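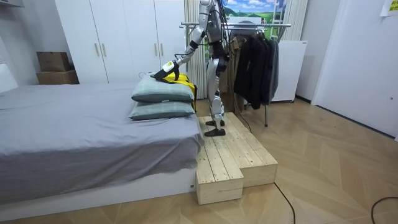
I signed up for the economic history seminar to get my social science credit out of the way, and I ended up liking it more than my major classes. The first half was about customs law, mostly tariffs on cloth. Before that I would have looked at something like the yellow cloth on those pillows and thought about the color. Now I wonder which line of a tariff schedule it falls under. We read the 1824 schedule for two weeks, and it was slow going.

My paper was on the Miettinen case, a dispute over whether finished bedding should be taxed as cloth or as household goods. The file runs to 427 pages, and I read most of it in July.

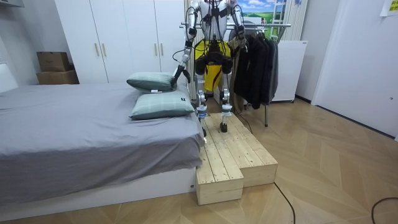 *Two pale green pillows, household goods by my reading.*

The limit was 3000 words, so I had to drop the part on smuggling. I kept the part on how the courts borrowed from older port rules, which is where the law and the politics start to overlap. 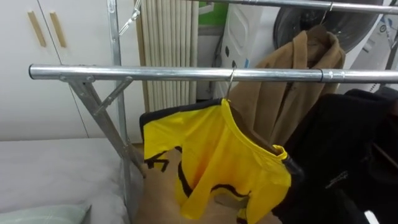 My draft had about seven footnotes per page, and that was too many. I cut the ones that only repeated the reading list and moved the rest to the end.

I posted the first version last month and got one long comment on it.

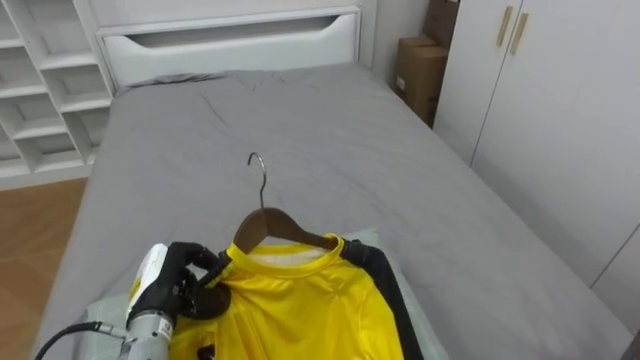

Hertta Riihimäki wrote that I had the appeal backward, and that the importers lost the first round and won the second. She was right. I fixed the paragraph and turned the paper in that night.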